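4.2 梱包内での緩衝材の位置と返品時の状態

4.1で述べた通り、調査対象は通販事業者Jatixの小型雑貨の返品分、計3000件。うち外箱と内容物の両方が記録に残っていたもの300件を分析に使った。残りは記録の欠落または開封後に箱が差し替えられており除外。除外の基準はMathebulaの前稿に準じる(付録Bも参照)。

まず箱の大きさ。内容物の体積に対して箱が大きすぎる例が多い。事業者側の箱は6種類しかなく、小さい商品でも一段上の箱に回されやすい。8月の出荷分で特に目立つ。繁忙期に小箱の在庫が切れたため、と担当者は回答している(聞き取り、Dlamini)。大きい箱に入れた場合、隙間を埋める作業は詰め手の判断に任されていた。手順書に記載なし。

次に緩衝材の種類。紙、気泡シート、発泡ブロックの3つに分けた。300件中233件で複数種の併用。併用そのものは破損の少なさと結びつかず、むしろ置き場所の影響が大きかった。底面だけに敷いた箱では、角のつぶれが側面にも置いた箱より多い。紙は輸送中に沈む。沈んだ分だけ上に空間ができ、中身が動く。この点は倉庫Bitelbergでの予備観察とも一致するする。ただし予備観察では箱の向きを統制していないため、比較には注意がいる。

発泡ブロックは繰り返し使用が前提とされがちだが、再使用の回数を記録している事業者は今回なかった。表面の汚れの有無は目視で分かるが、弾性の低下は見た目では判断できない。汚れを理由に捨てられる一方、へたったものが残るという逆転が起こりうる。Fasholaの倉庫では色で新旧を分ける案が出たが、採用には至っていない。図3に白色ブロックと小型包装品の例を示す。
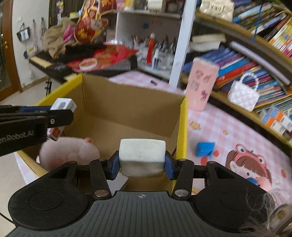
図3 角の丸い白色発泡ブロック(中央)と小型の包装品(左)。後方は開いた段ボール箱。

小型の紙箱や袋物は、それ自体が軽いので落下の衝撃には比較的強い。問題は擦れと押しつぶし。同梱の重い商品に押されて角が折れる例が多く、購入者の不満も中身より外観に集まっていた。贈答用途では外観の傷だけで返品になる。ここは破損率の集計に出てこない部分で、従来の研究でもあまり扱われてない。

なお、詰め手の経験年数との関係は今回検討できなかった。Etanness側の勤務記録が入手でき次第、追加分析の予定。箱の向きと積載位置の影響は4.3で扱う。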